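Progress report to the Kuusk Fund
Project: Robot help in computer refurbishment
Grantee: Omora repair workshop

Dear members of the Kuusk Fund,

With this letter we report on the first half of the project. You asked us to write less about the technology and more about what is changing for our workers, and I have tried to follow this wish. The financial table is sent separately by our bookkeeper.

As you know, Omora takes old office computers from companies and public offices, repairs them and sells them at a low price to schools and families. Before the project all opening, testing and assembling was done by hand at the benches. The work is good, but parts of it are hard on the wrists and the eyes. In the application we promised to give the most repetitive steps to a robot cell, and that no person would lose employment by this.

The cell is now standing in the big room and is used every working day. Its two arms were delivered by Umach, and their technician stayed with us until the safety check was signed. The delivery came six weeks later than in the plan. We used the waiting time for the training, so the delay did not cost extra money.
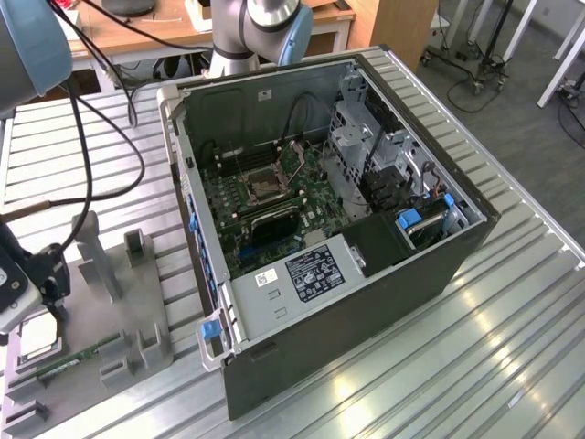 Mamlow, 16 Sep 2019

The step we are working on at present is the fitting of memory modules and processors into desktop towers. A worker takes off the side panel, cleans the inside, lays the tower on its side on the metal table and puts the new parts into the grey printed holder. From there the gripper should take each part and bring it to its place on the board. The holder was drawn by our own people and changed many times. In the first versions the module was lying too deep and the gripper could not reach it properly.

Memory modules go well. In the August test we made 200 insertions, and in 42 of them a worker had to step in. Most of these cases had the same cause: the module was standing a little crooked in the slot and the arm stopped by itself, as it should. Processors are more difficult. For the moment the arm only brings the processor to the socket and a worker closes the metal lever by hand. I don't want to promise that this will be different by the end of the project.

Loose cables are another problem. Every model of tower has them in another place, and the arm can't push them away safely. The worker must therefore tie them to the side before the start. In the plan we had not calculated any time for this, and it is the main reason why the cell is still slower than a trained person at the bench.

Now to the people. Six workers have finished the training and can start, stop and restart the cell alone. Macario Escobedo, who has worked at the benches for many years, is now responsible for the cell in the morning shift. At the beginning he was against the project and told this openly in our meeting. His opinion today is more mixed. He likes that his hands don't hurt in the evening, but he finds it tiring to watch a machine and wait for it to stop. We took this seriously. Since July nobody stays at the cell longer than two hours, and afterwards the person goes back to fault finding or to the customer desk.

Two colleagues tried the cell and asked not to continue. They stay at the benches with the same wage. A third one, who was hired for cleaning and sorting only, has learned to draw the holders on the computer and now prints them for us. We did not plan this, and we would like to pay for a proper course for her. Please tell us whether the training line of the budget may be used for it.

I must also mention a worry in the team. Several workers asked what happens when the project money ends and the cell has become faster. The management has given a written answer that all contracts continue, and a copy is on the board in the kitchen. Some people are calmer now, others wait and see.

Until December we want to do the following:

Finish the holders for the two other tower models we receive most often.
Repeat the memory test with the new holders.
Try a simple clip for the cables, so that they are tied in less time.
Ask all workers again about pain, tiredness and satisfaction, with the same questions as in spring.

The results will be in the final report. If a member of the Fund wishes to visit us, mornings are best, when the cell is running and Macario can answer questions.

With kind regards,
Project coordination, Omora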